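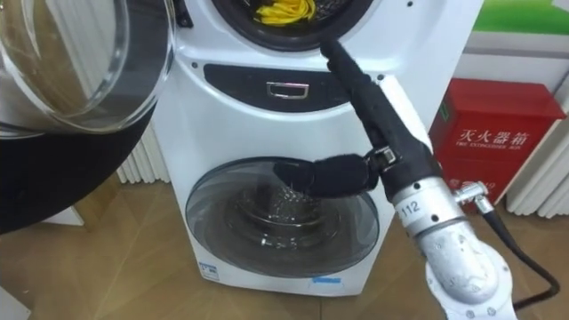

Too slow, Anahera Tomoana said, and if the judges at Ellora gave each team 300 seconds, the arm would still be thinking about the first towel when they packed up.

Jolene wrote it in the club log under 2/11/22, because everything said in practice went in the log. Then she went back to the approach path.

The task was laundry. Each team in the Pusesska division had to empty a drum and leave the door the way the rules wanted it. Ruddock had done it last season in one try. Jolene's team had made 14 attempts that week and finished two.

"It's the wrist," Prys said. "It turns before it needs to."

"It turns where I told it to."

"Then tell it something else."

She moved the turn later and saved the file as version 153. Rangi wanted to change the speed too. She said one thing at a time.

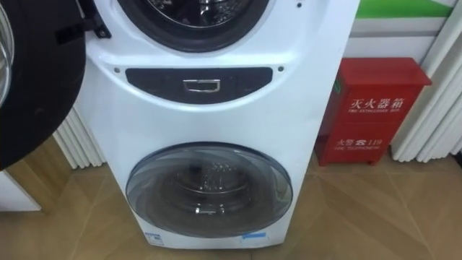
*Photo: Ebony Tuhiwai*

Ebony was making the team's poster and needed a picture of the machine for the top half. She asked what to put under it.

"Washing machine," Rangi said.

She typed that. Then she asked Jolene if the new version was any better.

Jolene had the laptop on her knees. The path looked shorter on the screen, but the last one had looked shorter too. Her bus left in almost 14 minutes and she had told her mother she would be on it.

"Run it once," Anahera said. "I'll keep time."

Jolene put her thumb over the stop button and told Rangi to move his feet. Then she pressed start.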